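Grilledis says Clerden tap water is safe, but its figures leave gaps

September 1, 2019

The water supplier Grilledis has declared the tap water in Clerden "safe for every household" after a lead testing programme that began in January. The claim rests on a 16-page summary in which a good deal is left out.

According to the summary, the company took samples from 1,000 homes in the town and found lead above the permitted level in 55 of them. Grilledis describes this as a "very reassuring" outcome and says the homes concerned have been told. It has no plans to extend the testing.

It is hard to see how "every household" follows from those numbers. On the company's own account, 55 households had water that failed. A spokeswoman for Grilledis said the wording referred to the supply as it leaves the treatment works, and that pipes on private land were the responsibility of the owner. The summary does not make that distinction until its second to last page, and the press notice sent out with it does not make it at all.

The bigger question is where the samples came from. Lead pipes are mostly a problem in older houses, and in Clerden the older houses are mostly in Sastel, the district between the railway and the river. Sastel has 4,000 homes, many of them still joined to the main by the pipe that was put in when they were built. The newer estates to the north were supplied with plastic pipe from the start and would be expected to pass.

The summary gives no split between the two. Asked how many of the samples were taken in Sastel, Grilledis said the homes had been "selected to give a fair picture of the town as a whole". Asked again, it said the full data belonged to its contractor, Camargo, which carried out the sampling and the analysis. Camargo said it could not discuss work done for a client and suggested we speak to Grilledis.

Nicanor Bermúdez, who represents Sastel on the town council, has been asking for the same figure for most of the summer. "If they went to the new estates and knocked on doors there, of course the result looks good," he said. "I would like to be told that this is not what happened. So far all I have been told is that I should feel reassured."

Mr Bermúdez said residents in three streets had contacted him after reading about the results, none of whom could remember a visit or a letter. That proves little on its own. A sample of this size would miss a lot of streets however it was drawn, and people throw letters away. But it would be easily settled by a list of samples by street, with house numbers removed, and the company has so far declined to produce one.

There is also the matter of how the water was collected. Lead gets into water while it stands in the pipe, so a glass drawn first thing in the morning will usually contain more than one drawn after the tap has been running. Some testing schemes take a sample at a random point in the working day, without running the tap first. Others run the tap for several minutes. Each tells you something different, and the second tends to give lower readings.

The Grilledis summary says that samples were taken "in line with good practice". It does not say whose. The spokeswoman said she understood that taps had been run "briefly" in some cases to clear the line, and promised to check how long for. She had not come back with an answer by the time this was written.

The company does deserve some credit. It was under no obligation to test on this scale, and the supplier it took over from left almost no records of which houses had old pipes. Its offer to pay half the cost of new pipework for the homes that failed is more than many owners would get elsewhere. But the offer closes in January, and it applies only to homes that were tested. A family in Sastel whose house was not picked has no result and no offer, and is asked to take comfort in a town-wide average.

Nor is it clear what the averages are worth. The summary reports a "typical" reading well under the limit but does not say whether this is a mean, a median or simply the most common result. The highest single reading is missing. So is any mention of schools or nurseries, which parents at a public meeting in the spring were told would be included. Grilledis now says that schools will be handled under "a separate workstream", with no date given.

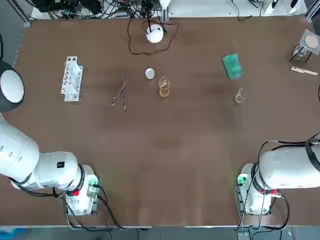

Laboratory equipment on a tabletop.

Residents who want their own water checked can pay for a private test, though prices vary and the kits sold online are of uneven quality. Some ask for a single bottle, which says little about whether the lead is coming from the kitchen tap, the house pipe or the street. Anyone ordering one should ask for a first-draw sample and a second taken after running the tap, and should see both results in figures instead of a simple pass or fail.

Mr Bermúdez has put down a motion asking the council to request the full results from Camargo and to have them read by someone with no connection to either firm. Grilledis said it would "engage constructively" with any such request. It used the same phrase in the spring, when it was first asked for the sampling plan, and the plan has still not been published.

In the meantime the statement that the water is safe for every household remains on the company's website. The 55 failed samples are mentioned further down, under a heading about customer care — two clicks from the front page.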